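Home | Features | Food & Drink | Archive | Subscribe

The Return of the Office Tea Break

For 40 years the tea room at Canico's offices in Drindasthorpe kept the same hours. Staff came down at ten in the morning and again at three, and the work waited.
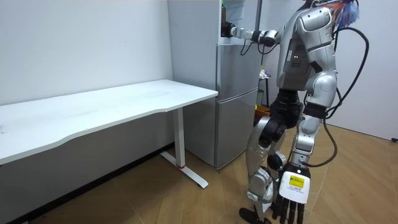 The custom lapsed when the firm moved to flexible schedules. Its revival last January was the work of Ama Nutsugah, head of staff services, who reserved 2 short periods a day and asked managers to keep them free of meetings.

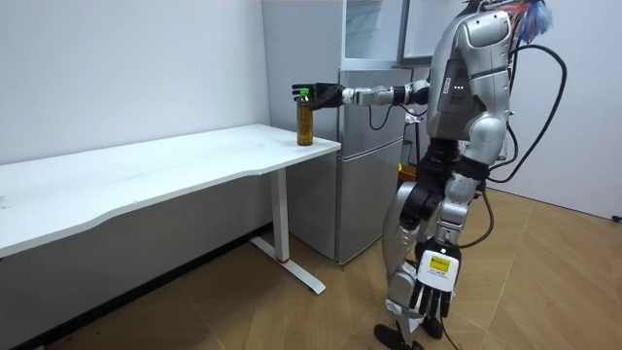
Cold tea has gained the most ground. Heino Vītola, who supplies several local employers, attributes this to convenience, as a bottle requires neither kettle nor cup. A clear one with a bright green cap, the tea showing amber through the plastic, can stand at the corner of a desk all afternoon. Traditional drinkers remain unpersuaded.

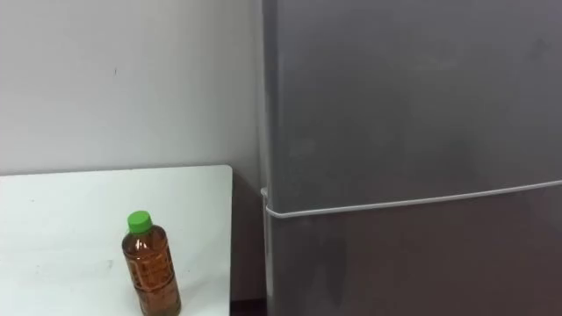 Evaristo Cocco, a historian of working life, notes that the paid break was hard won. At the Mancuso mill, he writes, 100 workers once petitioned for it and were refused - twice.

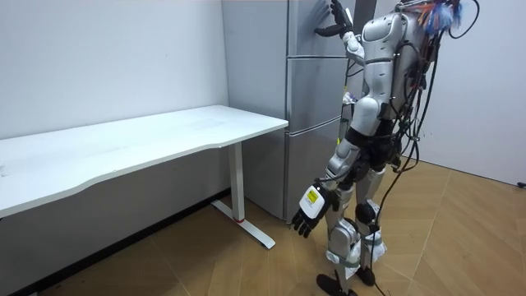
What Staff Say

Opinion at Canico is divided. Ruairi Geddes of the accounts department values the chance to meet colleagues from other floors. Aigars Mockus would prefer to leave earlier. The present arrangement will be reviewed in June.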